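Search notebook entries Go

Sound bench notebook - Clurnside hall
April 27, 2026
4 min read

Speed drift on the old Baxter turntable, continued

Picked up where I left off with the Baxter, the one the square dance club has used since before anyone thought to write down when they got it. The complaint is that every singing call starts at a decent walking tempo and ends up as a jog. The dancers blame the caller. The caller blames the turntable. I was hoping to side with the caller for once and I can, partly.

Started with the strobe disc and no record. Platter held steady for the first few minutes and then crept up. Put a record on, needle down, and it crept up less, so drag matters more than it should. Cleaned the idler wheel with alcohol. The rag came away the color of strong tea. Tried again: better at the start, same creep later. It's a warm-up problem and I should have let the thing sit running for 30 minutes before I touched anything, as the last entry in this book says in my own handwriting.

Let it run for the full 30. Went and had lunch.

Back at it. The variable speed knob has a dead spot just left of center, which is exactly where most callers park it. Anything set there wanders. Turned the knob end to end a lot of times with contact cleaner in it, and the spot shrank but did not go away. A new pot is the right fix. I have a Nunitz part in the drawer that is the correct value and the wrong shaft length - naturally.

The tempo numbers, for whoever does this next: I used the hoedown side of the club's practice record and counted beats against the wall clock. Cold, then warm, then warm with the knob moved off the dead spot. The third one is steady enough to dance to. The second is what people have been complaining about. The first is what they remember fondly.

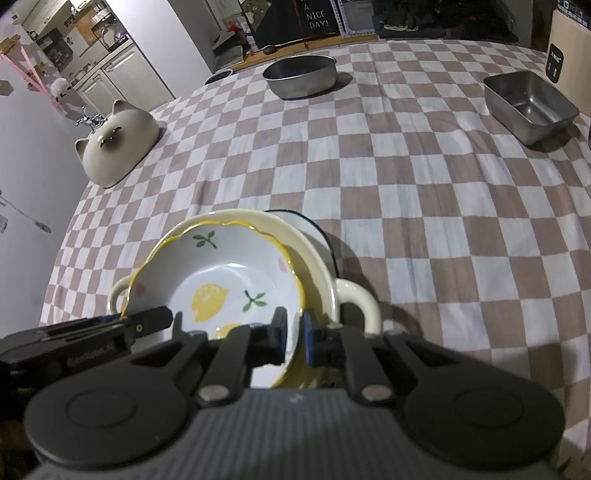
Hall speakers

Moved on to the column speakers, on the theory that I was already dusty. The left one buzzes on low male voices and is fine on fiddle. Swapped the cables and the buzz stayed with the speaker. Took the grille off and found the bottom driver held in by two screws out of four. Found a third in the bottom of the cabinet. The fourth has retired somewhere. Used a near match from the jar, and the buzz is gone at any volume a reasonable person would use, so I should test it at the volume they do use.

The echo in the hall is a separate matter and I am not getting into it again. Squares at the back hear the call late, off the far wall, and the ones at the front hear it on time, and that is why the allemande left always looks like weather moving across the room. Turning it up makes it worse. Turning it down gets me notes under the door. Angling the columns down a little helped, and I marked the stands with tape. Please leave the tape alone.

Record box

The Prerolar cue sheets are in the lid again. Catalog number 263 is in the sleeve for 606 and 606 is not in the box at all. If you borrowed it for a round dance lesson, it's wanted back by July for the anniversary dance, when they plan to do the whole first-year program and will notice. 263 has a scratch in the last figure that makes it promenade twice. Some of the regulars have learned it that way.

Still to do

- order pot with the long shaft, check before paying this time
- idler wheel: clean again, see if it is glazed or only dirty
- right column, same screws, same suspicion
- wireless mic drops out by the kitchen door, take spare batteries and rule that out first
- write WARM UP FIRST on the Baxter's lid in something that won't rub off

Fuse in the amp was a wrong value, by the way. Changed it and put the old one in the bin so it can't come back.

Last updated: same evening, after finding the fourth screw in my shoe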